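Lecture 9: Learning from Demonstration with Two Arms, Part 2
Handout version 06/01/2024. Replaces the April version; the section on force limits has been rewritten.

9.1 Where we left off

Part 1 covered single-arm behavior cloning. The policy maps an observation to a short sequence of joint targets, and training minimizes the difference between predicted and recorded targets. Part 2 adds a second arm and a task where the cost of a bad grasp is high.

The running case is the egg transfer task from the Hirnel project. One arm picks an egg from a tray. The other arm holds a ready pose and may take over if the egg lies in its half of the workspace. The assignment of eggs to arms is not given to the policy. It has to be learned from the demonstrations.

9.2 Observations and actions

The observation at each step contains the wrist camera images, the joint positions of both arms, and both gripper openings. No tactile signal is used. The action is a chunk of 17 future joint targets per arm, of which only the first part is executed before the policy is queried again.

Wrist views carry most of the information about the last few centimeters of a grasp. They also see the other arm, which matters for coordination: the policy can read the position of its partner from pixels as well as from joint values. Compare this with the fixed overhead view in the Losten baseline, where the gripper hides the egg at the moment of contact.

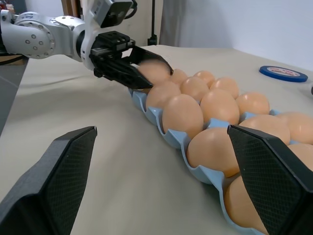 Figure 9.3. Wrist view from the right arm. The other arm holds an egg just above the tray; the fingers of the right gripper are in the foreground.

Two properties of this view should be noted. First, the scale of the eggs changes strongly along the tray, so a policy trained on near eggs only does poorly on far ones. Second, the moving egg is blurred. Blur of this kind is left in the training data. Removing blurred images also removes most of the fast lifting motions, and the resulting policy is slow and tends to pause above the tray.

9.3 Grip width as a learned quantity

Eggs differ in size, and a fixed closing width either drops the small ones or cracks the large ones. In the Hirnel data the operator closes the gripper until the egg is held and the recorded opening becomes the target. The policy then predicts an opening for each egg from its appearance.

A hard limit on motor current sits below the policy. It is part of the controller, it is not learned, and it is active during both recording and execution. Students often leave it out of their diagrams. It belongs there, as results without the limit are not comparable.

9.4 Results

The training set has 3000 demonstrations. Evaluation used 102 trials per method, with the tray placed at a new angle for each trial. A trial counts as a success if the egg is lifted, moved, and set down with no visible crack.

Losten baseline, overhead view only: 53 successes
Inskip, wrist views, fixed grip width: 71 successes
Hirnel, wrist views, learned grip width: 94 successes

The gap between the first two rows comes mainly from missed grasps. The gap between the last two comes mainly from cracks and drops — the approach motion is nearly the same in both. None of the methods was tested on trays of a different color or pocket depth, so no claim about transfer should be made from this table.

9.5 Reading and exercises

Read the Plolus report, sections 2 and 4, before the lab.

1. Derive the chunked loss for two arms and state where the arms are coupled.
2. Explain why averaging two valid demonstrations, one per arm, can give an invalid action.
3. Propose a test that separates errors in approach from errors in grip width.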